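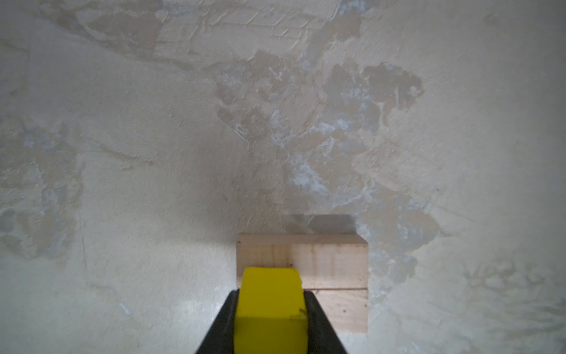 Issue 11, page 2

Interior Plaster: Reader Questions
Compiled by Emiliano Salcedo

Questions in this issue concern old plaster walls that have been patched, scraped or partly stripped. Product names refer to the Bestcombe catalog for April.

Why does a scraped wall come out in tan and off-white patches?

Old walls carry several layers: base plaster, finish plaster, filler, paint. Scraping takes them off unevenly. Chalky, bluish-white spots over a darker base can be filler or paint residue. Color alone does not identify the material. Wet a small area with a sponge. Limewash and soft distemper rub off on the sponge; oil and acrylic paints do not.

Do scratch marks and trowel lines need to be filled?

Only under a smooth finish. Crosshatched scratches help a new skim coat grip and should be left alone, apart from brushing out dust. Under flat paint with no skim, fill them and sand with 120 grit or finer.

How do I tell a crack from a scratch?

Draw a fingernail across the line. A scratch has a floor you can feel. A hairline crack usually does not, and may continue under the paint. Mark both ends in pencil with the month and check again after a heating season. If the line has grown, find the cause before filling it.

How do I check a wall for flatness?

A straight block set against the wall shows high and low spots. Hold a lamp to one side and look for light between wood and plaster. Move the block and repeat, both horizontally and vertically. Check the block against a known straightedge first. Jointed or stacked boards can step at the seam, so use a face that does not cross it.

Will brown stains come through new paint?

Often. Water stains and soot dissolve in water-based paint and reappear as it dries. Fix any leak, let the wall dry, then apply one coat of Verkano stain sealer. Test a small area before doing the whole wall.

Which primer goes under a skim coat?

Cuesta bonding primer, part 1042, over sound painted plaster. On bare plaster use Stendum mineral primer. Do not put either over loose or powdery material.

Can I leave the wall as it is?

Yes, if the plaster is sound. Tap it with a knuckle; a hollow sound means it has separated from the backing. Paint made before 1978 may contain lead and should be tested before any dry scraping or sanding.

Repairs to hollow plaster are covered on page 112 of the Bestcombe handbook.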